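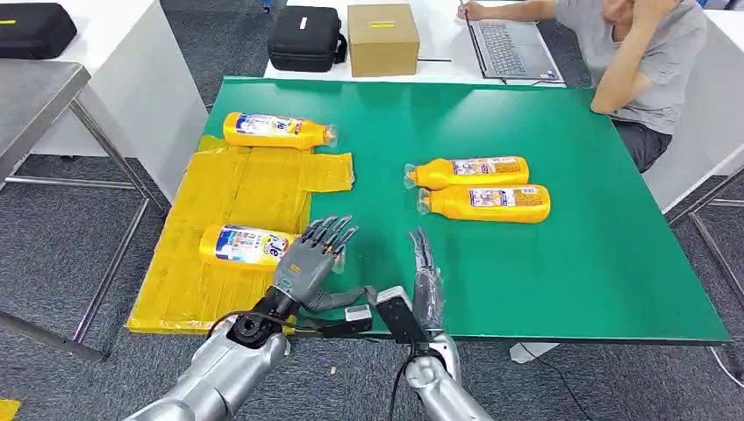
Okay, so, Mernik. For anybody who missed the June session, Mernik is a hands-and-software kit that Fokgate sells to people who already own a robot with two arms and are tired of writing their own grasp code. I've had it on loan long enough to have opinions and I'm going to give you the good ones first. The thing I like best is how little it cares about the table. We put down strips of yellow packing tape on the green tabletop, wrinkles and torn edges and all, laid yellow bottles across it on their sides, yellow on yellow, and that's what it has to work with. Look at the left hand up there, fingers spread over the capped end of a bottle. (Pause here, let them look. Don't talk over it like last time.)

6 min read

So what do you get for the money? The base kit is two hands, the wrist adapters, the cabling and a license for Darnen, their planning software. Darnen runs on a laptop. A regular one! I kept waiting for the part where I had to go buy a workstation and it never came. The install was five steps, and the only one that gave me trouble was the network setup, and that was my own fault for skipping a page in the manual.

Teaching it a new object is the part I'd demo if we had an hour. You pick an object type, you tell Darnen which end is the front, you show it a few poses and off you go. For anything bottle-shaped I was up and running before my coffee got cold (it was a big coffee, but still). For weird shapes, handles, bags, anything floppy, plan on an afternoon.

Slow down for this next bit, people always write it down.

Things I'd want to know before signing:

- The license is per robot, and per year. If you have a spare robot in the corner that you swap in, that's a second license. I asked twice.
- The quick-change fingers are extra. They come in the Noiphan pack, and you want the Noiphan pack.
- Support answers email fast and the phone slowly.
- Cable management is on you. You saw the black cable looping across in front of the table. The kit comes with 3 clips. Buy more clips.

About Noiphan, then. It's the soft finger set, and it's where I changed my mind about the whole product. I'm a hard-finger person, I always have been, I like knowing exactly where my fingertip is. But a smooth round thing lying on its side is miserable with hard fingers. You squeeze a hair too much and it shoots out like a bar of soap, and then you're crawling under a table. A ribbed finger gives a little and follows the curve, so your pose estimate can be kind of lousy and you still have a decent shot. Next slide shows you what I mean, orange cylinder, ribbed finger wrapped around the upper end and another finger up against the right end. 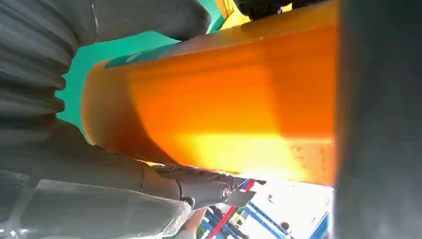
Ifor Prydderch wrote back after I sent around the draft of these notes, and he thinks I'm going too easy on the soft fingers. His point is that the price only makes sense if you never have to replace them, and you will have to replace them, and Fokgate sells them only by the full set. He'd take the base kit, keep his old grippers for the round stuff and spend the difference on a better camera. He also says, and I'm reading this off my phone, that "Darnen is the product and the hands are the gift wrap."

I half agree! If they sold Darnen by itself I think a lot of this room would buy it tomorrow. I put that to the sales folks and got a very friendly non-answer.

Where I don't agree is on mixing grippers. I tried it. Darnen will let you define your own hand, but you're filling in 78 parameters by hand and the documentation for them is thin. I gave up partway through and went back to the stock setup. Maybe Ifor has more patience than me.

So would I buy it? For a teaching lab or a small shop with a lot of different objects, yes, base kit plus Noiphan, one-year license, see how it goes. For one part, all day, the same way every time, no, get something simpler and cheaper. Ask for the loaner first. They do loaners, it's just not on the price sheet.

Questions. If the mic is dead again, repeat the question before answering. Leave the clips slide up.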